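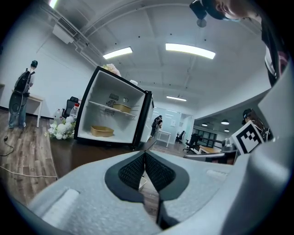

## Lunches in the little fridge

I've started keeping lunch in the mini fridge at work instead of walking down to the Garnden bakery every day. It's a small black one with a single wire shelf, so there isn't much to organise. One cardboard tray goes on the shelf and one on the floor of the fridge. 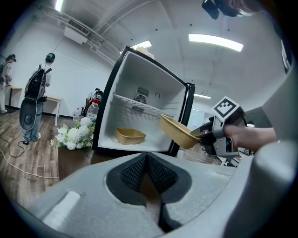

The trays are plain brown ones, 900 mL, and they stack badly once the lids are on. I tried squeezing two on the same level and the back one froze at the corner — not worth it. Rice and roast veg keep well for two days. Salad doesn't.

Loubna Naciri put me on to leaving a gap at the back near the fan, and I've stuck with that through August.
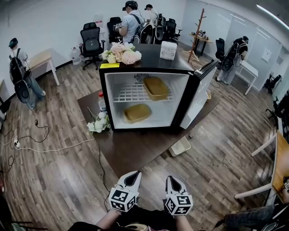
The flowers on top are staying. They're fake, they weigh nothing and they don't mind the door opening and closing. I'd still like a second shelf, and Dosdale might have one that fits.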